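# gondal-bimanual: data card

Two-handed demonstrations of soft-item handling, recorded with handheld grippers in lived-in rooms. Used for the wrist-view pretraining result in the Gondal report. Maintained by Hanan Kanaan and Rami Abou Jaoude.

## Contents

- 2925 episodes, 2 grippers per episode
- one wrist video stream per gripper, circular fisheye, unrectified
- gripper width and 6-DoF pose per timestep
- `splits/val.txt` lists 200 held-out episodes, split by room

Poses are in the frame of the first timestep. Left and right streams are stored separately and joined on `episode_id`. Do not sort by file time; the December batch was re-exported.

## Method

The policy takes both wrist views and predicts relative end-effector motion plus width for each hand. Training on unrectified video did better on the held-out rooms than training on a rectified center crop. We think the gain comes from the periphery, where the other hand and gripper often show up while the near one holds the item. Masking the outer ring at test time removed most of the difference.

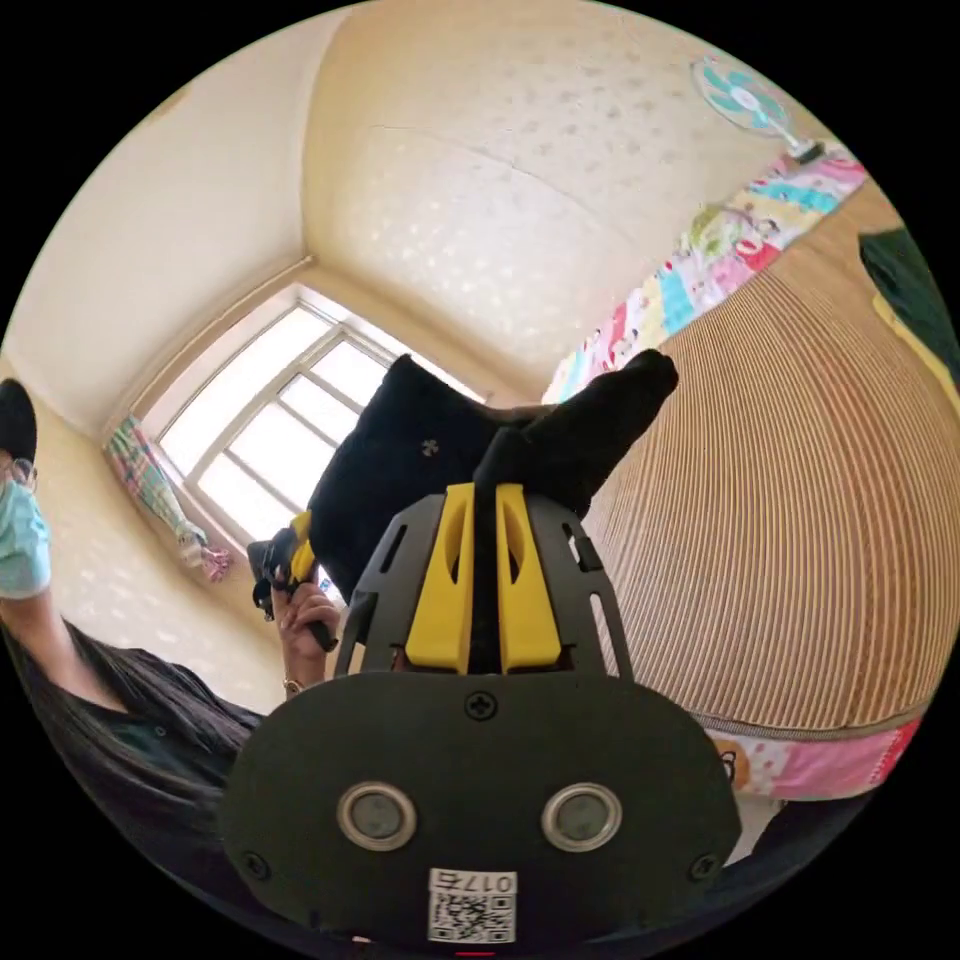

Gripper labels read upside down in the raw stream. Leave them that way. The loader masks the label region by default (`mask_label=True`), and flipping the video moves the label out from under the mask.

## Known issues

- Pose drift in more than 2000 timesteps, flagged `pose_ok=0`.
- Bright windows saturate; exposure is not logged.
- Width is unreliable when thick fabric is held near the fingertips.
- Faces may be partly visible. Request access through Noura Najjar.

Related

flaketti-loader
sorix-pose-tools
lindgate-eval
gondal-single-arm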